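Cleaning and Shelving Small Figures: Tips I Trust and Tips I Don't

Posted August 15, 2019

Every collecting site has a care page, and most of them copy each other. I have tried the usual advice on my own shelves and a fair bit of it did nothing, or did harm. What follows is what I still do, plus a few things I gave up on.

Dusting

Skip the canned air. It moves dust from the figure you are aiming at to the five behind it, and if you tip the can you get a cold wet spit on the paint. A soft makeup brush does the job. Buy the cheap one. The Herkness "collector's brush" is a makeup brush with a longer handle and a higher price, and I own both, so I have compared.

Work from the top shelf down. Take things off the shelf before you dust it. I know people who go around the feet. Their shelves look like it.

Washing

Plain vinyl can have a bath in lukewarm water with one drop of dish soap. Keep it short. Hollow figures fill up through the joint holes and then dribble for days, so put a bit of tape over the holes first and stand them on a towel overnight. Anything with flocking, paper stickers or a battery box stays out of the sink, whatever the label says.

I don't believe in magic erasers for faces. They are very fine sandpaper. They take off scuffs, and then they take off eyebrows.

Sticky plastic

Older soft vinyl sweats. The stickiness is plasticizer coming to the surface, and no spray cures it. Soap and water will give you a clean figure for a few months. Zosis sells a bottle that claims to stop it for good. I treated two figures with it in January and left their shelf mates alone. By summer I could not tell which were which, except that the treated ones smelled of oranges.

Air flow seems to help more. Figures sealed up in boxes with a plastic window get tacky faster than the ones out in the open, at least in my house.

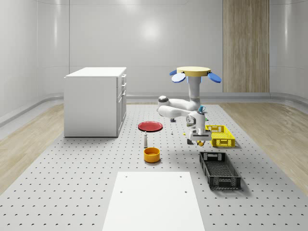 A reader wrote in to disagree with the part on sticky vinyl, saying that cornstarch dusted on with a brush and wiped off again had kept a whole shelf of rubber dinosaurs dry for years. Maybe so. I tried it on one dinosaur and got a dinosaur with white creases. If your figures are smooth and pale, go ahead. Test the underside of a foot first.

Keeping things upright

Museum putty works, but use less than you think, a ball the size of a peppercorn under each foot. Blu-type putty leaves an oily spot on painted wood. For bent legs, hold the part in hot tap water until it gives, straighten it, then hold it in cold. Boiling water is the tip you'll see everywhere and it's overkill for anything thin.

Light

LED strips are fine. Sunlight is not, and "UV blocking" film slows fading without ending it. I put Wong film on one window and my reds still went pink, just later. A curtain costs less.

Shelves

Acrylic risers from Sundgate scratch if you look at them. Wipe with a damp cotton cloth, never paper towel. Check the rated load too: mine held the row it was sold to hold, with a sag you could see from the door. I turned it upside down and it sagged back the other way.

Boxes

Keep them if you have the room. Flatten the ones that will flatten, write the name of the figure on the inside flap in pencil, and store them off the basement floor. Silica packets are worth tossing in, though the ones that came out of a shoebox are probably spent already.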